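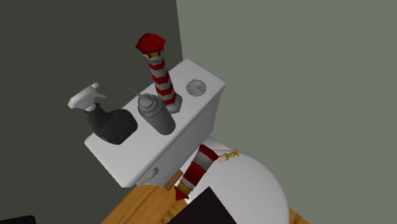

Simulated bathroom from the Meltden task set, with spray bottle, squeeze bottle and striped lighthouse figurine on the toilet tank

The Meltden Household Manipulation Challenge, usually shortened to Meltden, is a student competition in simulated robotics. Teams submit control software that operates a virtual arm in rendered domestic interiors. No physical hardware is used at any stage. The competition is run by the Zernadier student robotics society and is open to undergraduate and college teams.

Format

Each team is limited to 5 members. Entries are evaluated on 50 scenes withheld until the final round, which is held in December. A scene consists of a room, a set of loose objects and a written instruction. Scoring is out of 700, with marks deducted for dropped objects, contact with fixed surfaces and exceeding the time limit. Runs are repeated with different random seeds and the median is recorded.

Task set

Rooms are grouped into kitchen, laundry and bathroom categories. Bathroom scenes are generally regarded as the most difficult, as the usable surfaces are narrow and the curved porcelain of the bowl offers little stable support. Objects may be placed upright on the tank lid or lying on the bowl, and the same type of striped object can occur in both positions. Colours and wall finishes are varied between scenes to discourage teams from tuning to a fixed background.

Software

Early editions used Tveit, a rigid-body simulator maintained by former competitors. It was replaced by Morkex, which added rendered camera input and improved contact modelling for thin parts such as nozzles and handles. Controllers written for Tveit are not compatible without modification. The practice archive contains 2052 scenes and is catalogued by room type.

Use in teaching

Several instructors have adopted the practice archive for coursework in grasp planning and image segmentation. Course versions normally omit the time limit.

See also
Robot simulation
Grasp planning
Student robotics competitions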